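3.2 Songs and the sense of home

We were lucky to sit with over 32 family films from the Gostell archive, and what stayed with us most, long after the screenings, was how often a song carries the story back to the house where it began. In Kilis the mother hums while she works, and the tune comes back twice - once at the wedding and once at the very end.
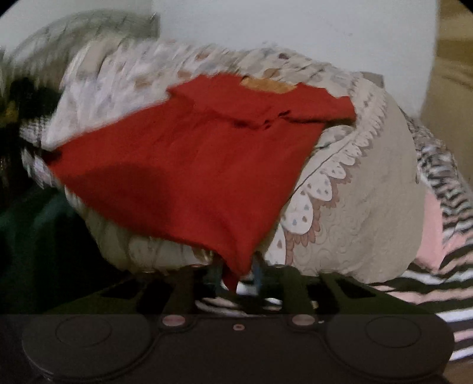 Figure 5. Household laundry with a red t-shirt on top.

The two later films in the group treat music more sparingly, and viewers in our Flirkham sessions in March seemed to miss it dearly. Several asked whether a longer cut was around - we would gladly have watched it with them.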